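Temix Planner FAQ
Maintained by Menaka Wijesinghe and whoever lost the last argument

What does Temix do?

It plans and runs arm motions for taking desktop computers apart and putting bits of them back. You hand it a task file, it hands you trajectories, and the two of you then discuss whose fault the collision was. The perception side is called Jafri and has its own repo, its own maintainer (Danish Gilani) and its own opinions.

Do I need two arms?

No. The planner will take one. With two, each arm is an obstacle to the other, and the default is to let one move while the other holds still. You can turn that off with the setting called "both_moving". Please read the next answer first.

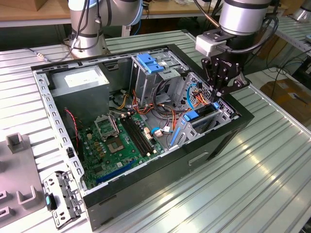 Both arms at the tower, with the gripper over the drive cage side.

Why did my plan fail with "no approach found"?

Usually the case walls. A tower on its side is a box with the lid off, and a gripper with its fingers spread is wider than you remember. Try a narrower pre-grasp opening, then a steeper approach. If both fail, check that your case model is the right way around. Rizwan spent an afternoon in June tuning approach angles against a mirrored one, and he would like that afternoon back.

How does Temix deal with cables?

Badly, but with good manners. Cables have no fixed shape, so we don't model them as solid parts. Jafri marks cable areas in the wrist view as "soft", and the planner pays a cost for going through them. The cost is one number, and you'll want to tune it. Too low and the fingers plow through the harness; too high and the arm refuses to go anywhere interesting.
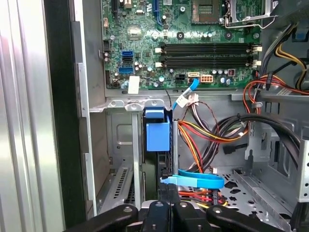
The soft cost starts at 60, which suits a tidy case. Few cases are tidy. Color helps a little: a flat blue SATA cable lying near the fingertips is easy to pick out, while a black cable next to black fingers is the sort of thing that gets labeled as more finger. If you see the planner politely steering around its own hand, that is what happened. Turn on "mask_self" and reload the gripper mesh.

Can I raise the cost for one cable only?

Yes, from version 13 on. Draw a region in the viewer and give it a name. Names can't have spaces in them. We know.

Which camera should I trust, the wrist one or the fixed one?

The fixed view for where the case is, the wrist view for where the part is. When they disagree, Jafri goes with the wrist below a set height and with the fixed camera above it. The handover used to be a hard switch, and the arm would twitch as it crossed the line. It's now a blend, so the arm is wrong more smoothly.

The fixed view does lose things once an arm leans over the case. Pick a spot where you can still see the drive cage and the memory slots with the arm at its usual working pose, and don't pick it with the arm parked.

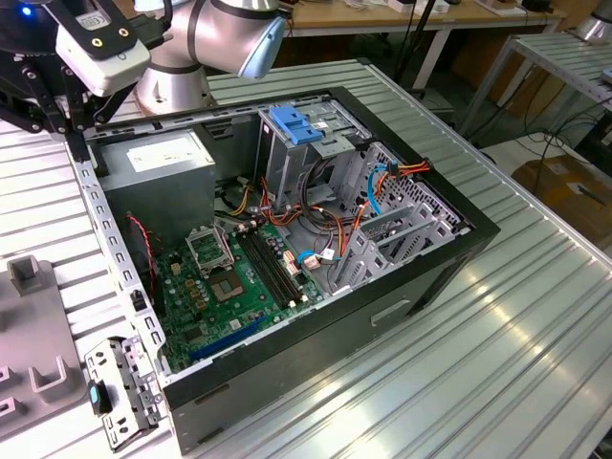
Why does it keep detecting parts on the table?

They're parts, and they're on the table. A bracket lying beside the case looks a lot like a bracket inside it. Set a workspace box that stops at the case rim, or tag the outside area as "removed" so the state tracker knows that piece is already out. The second way is better if your task file includes putting it back later.

What does error 203 mean?

The state tracker and the task file disagree about which parts are still in the case. Rerun the scan before you edit anything. Otakar's habit of editing the task file until the error goes away does work, in the sense that the error goes away.

How do I stop a run halfway?

Use the pause key in the viewer. The arm finishes its current segment, backs out along the path it came in on, and waits. If you need it to stop now, use the hardware stop. Temix is a Python process and should never be the thing between you and a moving arm.
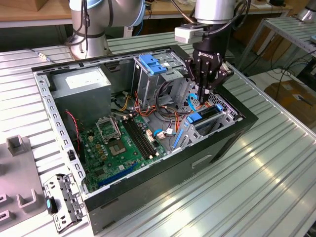 Fingers inside the case: pausing from a pose like this means a straight retreat first.

Does it support other grippers?

If you can supply a mesh, joint limits and a list of finger links, yes. Rafia Swati keeps the template in the Floncombe folder, named after a project that no longer exists.

Where do I report a bug?

On the tracker, with the log and the last 7 seconds of both camera streams. "It went weird" is accepted as a title but not as the whole report.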